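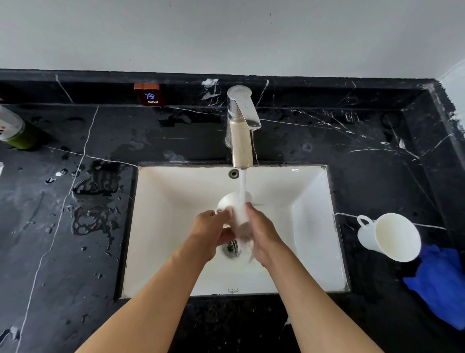

Handspülung einer weißen Keramiktasse am Unterbaubecken, Einhebelmischer mit dünnem Strahl.

Teeküche Rasholm: Becken, Armatur und Spülen von Hand

Seit dem Umbau der Teeküche im zweiten Stock gehen bei der Hausverwaltung regelmäßig Fragen zum neuen Waschplatz ein. Die wichtigsten Punkte sind hier zusammengefasst.

Das weiße Becken ist von unten in die schwarze Marmorplatte eingesetzt. Die Fuge zwischen Keramik und Stein ist mit Silikon geschlossen und verträgt keine Scheuermittel. Stehendes Wasser auf der Schnittkante bitte mit dem Tuch abnehmen — Marmor reagiert auf Kalk und noch deutlich stärker auf Säure. Essigreiniger und Zitronensäure sind deshalb an diesem Platz nicht zulässig, auch nicht verdünnt. Für die Platte steht ein pH-neutraler Steinreiniger im Unterschrank, Dosierung 10 ml auf 1000 ml Wasser.

Zum Spülen einzelner Tassen genügt ein dünner Strahl. Tasse mit einer Hand am Körper halten, Außenseite und Rand mit der anderen abreiben, danach innen ausspülen. Bei voll geöffnetem Hebel spritzt das Wasser von der Keramik über den Beckenrand. Teeränder lösen sich mit etwas Natron und einem weichen Schwamm. Gespülte Tassen gehören auf die Abtropfmatte; auf dem polierten Stein hinterlassen sie Ringe.

Der Überlauf in der Rückwand wird alle neun Wochen durchgespült, zuletzt im Dezember durch Angus Rankin. Den Stopfen im Ablauf bitte offen lassen. Teeblätter und Kaffeesatz kommen in den Biobehälter, der Siphon war seit der Inbetriebnahme schon zweimal zu.

Ersatztassen lagern in Raum 243. Schäden an Fuge oder Armatur nimmt Kumiko Hayashi entgegen, Meldungen zum Abfluss gehen direkt an die Haustechnik von Jesbridge. Die Abtropfmatte für den ersten Stock ist bestellt und wird nach Lieferung ohne weitere Ankündigung ausgelegt.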